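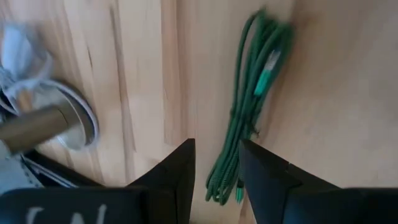 Cable snag (gripper fault)

A cable snag is what you get when a robot gripper closes on a bundle of cord and comes away with a loop hooked round a fingertip, or wedged in a joint, instead of a clean grip. I've been looking after this entry on the Drirside wiki for a while now and I still get caught by it in my own work, so please read it as notes from a fellow sufferer!

Causes

Rigid things are easy. A mug has one shape and it keeps it. A coiled charging cord has a new shape every time you put it down, and the software has to guess which strands will move together. Most snags I've dealt with started with the fingers coming down either side of the bottom loops (which looks perfectly sensible on the wrist camera), and then one tip going through a loop when it should've gone around the lot. Braided cords are worse than smooth ones in my experience. The weave grabs at any sharp edge, and once it's gone a bit fuzzy it grabs even more.

Pointed fingertips make it worse again. They're brilliant for picking up thin stuff off a bench, so people fit them and then leave them on for everything. I'm guilty of that too.

The Flatport fault

The case people usually ask me about is the one at Flatport, on February 10, 2021. A tidying arm running the Wijaya grasp planner had been told to move a cord into a tray. One loop went over the left finger, the arm lifted, and the other end of the cord was caught under a clamp. The force limit should have stopped it. Somebody had raised that limit for a heavier job and it never got put back, so the arm kept pulling until the plug tore off and flicked across the bench. No one was hurt, thank goodness, but it landed where a person would normally stand.

Sanaa Cherkaoui went through the logs afterwards and found 31 smaller snags that had cleared themselves without raising an alarm. That's the bit that bothers me most. The warning signs were sitting there the whole time, filed as successful picks.

What changed

Skanwood, who made the fingers, brought out a blunter tip in April. It's a bit clumsy with coins and washers, but I wouldn't go back. The planner now does a short test lift and checks the pull before going any higher, and after 3 failed tries it parks and waits for a human. Force limits go back to default at the end of every job.

Clearing a snag

Hit the stop first, then open the fingers by hand. Don't yank the cord, and don't jog the arm backwards to free it (I've done this, and it cost me a wrist cover). Keep your face well away from the free end. Once the loop is off, check the fingertip for nicks and have a look along the braid before you put the cord back on the bench.

See also: Force limits; Test lift; Fingertip wear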